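Echo in a warehouse space with a metal roof – cheap fixes?
Asked in March

We just moved into an old warehouse that we're turning into a showroom. Hard shiny floor, ridged metal ceiling, long fluorescent tubes, steel beams. A dropped pen sounds like a car accident. Phone calls are hopeless past 50 feet. The landlord says no drilling into the beams. Budget is $700, which I realize is adorable.

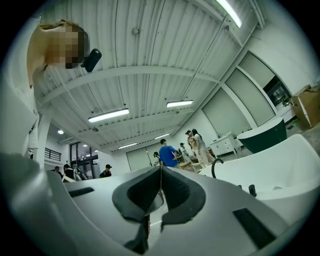 The roll-up door stays closed most of the day, and I suspect it's half the problem, because it hums whenever a truck goes by. Would rugs do anything, or do I have to deal with the roof?

3 answers

Jarrah Sutcliffe
Both, but start low. Thick rugs with felt pads under them, then heavy curtains on a freestanding rail in front of the roll-up door. That took $200 of my money and I could hear my own customers again, for better or worse. For the roof, hang fabric baffles from beam clamps – they grip the flange, no drilling. Get the landlord's okay in writing, and keep them well clear of the lights. Check the door for loose slats too. Mine hummed until I tightened the guides.

Plunex55
egg cartons

Tetine
Please don't do egg cartons, they do next to nothing and they burn. Agree on the curtains. I'd also put full bookshelves along the longest bare wall. Ours are full of catalogs going back to the fax era and they work great.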